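Wanted: careful people to help us find out why our grippers keep letting go (paid, part time)

Posted Friday, September 6, 2024
Grernau Handling Lab, Langate
Contact: Comfort Ansah

Hi! I'm Comfort, I run the hand-held gripper sessions at Grernau, and I'm looking for new operators to join a short safety study we've called Skindance. It's paid, it's pretty relaxed, and you don't need any background in robots. You do need patience, two working hands and a willingness to write things down even when they're boring.

Let me tell you what went wrong first, so you know what you'd be walking into. We collect packing demonstrations: a person holds the gripper, squeezes the handle, picks things up and puts them in a box. The recordings then go to the arm in our downstairs room, which tries to do the same job by itself. In January the arm was packing snack bags and started closing on them much harder than it should. Two bags burst, and then the fingers stayed shut when the stop was pressed. My colleague Colm Corrigan reached in to free the last bag and got his thumb pinched. He's fine (bruised, and very grumpy for a week), but he should never have been able to get his hand in there while the fingers still had power, and that part is on us.

So we stopped everything and went back through the recordings. What we found was a bit embarrassing. The finger opening we'd logged didn't match the real one in a lot of the soft-packet sessions. The zero position had drifted over the course of a shift, so a gentle grip on a crinkly bag was saved as a much wider one, somebody "corrected" it in the files, and the arm learned to squeeze. We threw out 950 demonstrations. I'd made quite a few of those myself, so that was a fun afternoon!
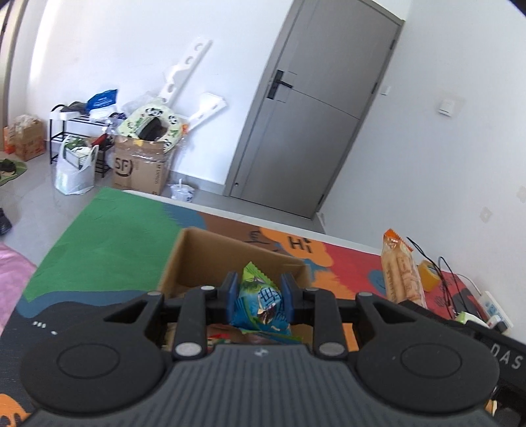

The downstairs arm now has a guard and a separate power cut for the fingers, and it won't be running during any of your sessions. Your part is all done by hand, at a table, with me or Colm nearby. What we want to learn is when the drift starts, whether it's worse with certain operators or certain packets, and whether our new zero check catches it before we've wasted everyone's day.

What you'd be doing

You'd pick up packaged snacks and other small groceries, move them over an open box and lower them in, then take them out and go again. Every so often you stop, close the fingers fully, open them fully, and write both readings on the sheet. If the numbers look off, you put the gripper down and call one of us. Please don't try to fix it yourself, even if you're handy. Half of our January mess came from people being helpful.

A session is 64 pick-and-place runs with a proper break in the middle. You'd do two sessions a week for as long as the study lasts, at times we agree on together. We pay $2000 for the full set, in two parts, and if you drop out halfway you still get paid for every session you finished. Reporting a fault never costs you money. If we have to stop early because the gripper's acting up, the session counts as done.

Who we're looking for

Anyone 18 or over who can stand or sit at a table and squeeze a handle over and over without pain. If you've had wrist trouble or a hand injury, talk to me before you apply and we'll see whether it's sensible. Left-handed people, please please apply, we have almost none! Same goes for people with small hands, as I suspect the handle gets squeezed at an angle and I'd love to prove it.

Experience in a warehouse, a kitchen or a grocery store is nice to have. Being able to say "hang on, that felt weird" out loud matters more to me.

How to apply

Write a few lines to Comfort Ansah at the Grernau front desk, or drop a note in the Skindance box at our Langate entrance. Tell me which days suit you, which hand you use, and about one time you noticed something was broken before other people did. No résumé needed. I'll call you for a quick chat, and then you'd come in for a paid trial hour where Colm goes over the stop procedure. He's very thorough about it these days.

We'd like to fill the places soon, so if you're on the fence, just write and ask me things.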